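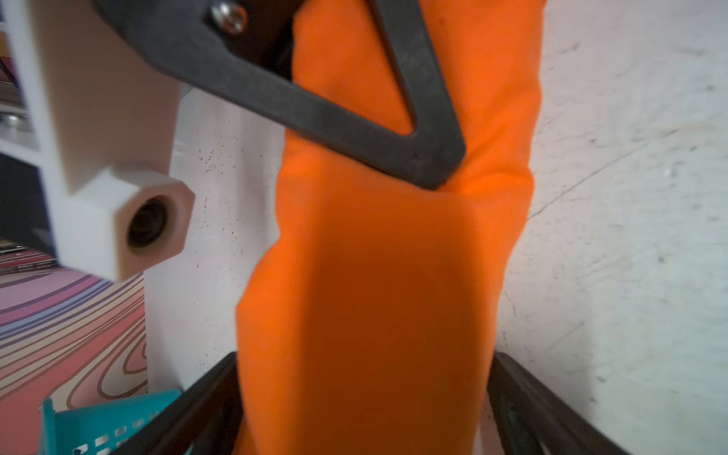 Remedios Cabello

Folding and storing a soft orange work cloth

A cloth that goes into the drawer creased comes out creased, and the creases set harder each time it is pressed under other things. The method below takes a crumpled length of fabric to a flat, even packet. It works for most unlined pieces that are longer than they are wide: covers, table runners, light wraps, dust sheets. Fitted covers with elastic need a different fold and are left out.

What you need

A flat surface at least half the length of the cloth
A soft brush or lint roller
A straight edge, 40 cm or longer
A shelf, drawer or lidded box

I use the Fuder box in the medium size. The Cuesta drawer insert also fits, but the packet has to be folded once more and ends up thicker.

Before you start

The cloth must be fully dry. Feel along the hems and at any doubled area, where damp stays longest. If in doubt, hang it for another 4 hours.

Look at the condition of the fabric. A piece that has been dropped or pushed together usually has its creases gathered along one side while the other side stays fairly smooth. A pinch partway along the length makes the outline narrow there and bulge out below it. Start from the smooth side in that case. If you pull from the creased side first, the wrinkles travel across the cloth and you have twice the area to flatten.

Bright colors can be misleading under a single lamp. On orange, a shadow turns the cloth a burnt, brownish shade and can be mistaken for a stain. Move the lamp or turn the cloth before you decide to wash it. A small dark spot that moves with the fabric needs a closer look. Brush it first. If it stays, treat it now, as folding will press it into the next layer.

Step 1. Lay it out

Place the cloth lengthwise with the smooth side nearest you. Anchor the near corners with your forearm or two light weights. Do not stretch it. Matte synthetics in particular will keep a stretched edge for a day or more.

Step 2. Release the creases

Work from the middle toward the far edge with the flat of the hand. Take diagonal wrinkles first, following their direction, then the ones that run straight across. A diagonal wrinkle means one corner is carrying more pull than the other — lift that corner, let it drop, and smooth again.

If a fold line will not go, steam it from 6 inches away and wait until it has cooled before touching it. Check the care label for heat limits.

Step 3. Square the edges

Soft edges rarely lie straight. Set the straight edge along one long side and bring the cloth to it a hand's width at a time. Small waves can stay. Correct any bulge wider than a finger, or it will show as a lump in the finished packet.

Step 4. Fold

Fold the long sides inward so that the cloth is in thirds. Press lightly. Bring one short end to the other, then fold in half again. For a longer piece, fold the ends toward the center first, leaving a gap of around 3 cm for the last fold to turn on.

Step 5. Store

Put the packet in with the folded edge facing out. Keep it on top of heavier items. If several cloths share a box, place them on edge so that one can be taken without disturbing the rest.

Refolding

Open stored cloths in October and refold them with the creases in new places. The Mumunow cover I keep at the bottom of the stack had a permanent line after one winter without this. A cloth in weekly use does not need it.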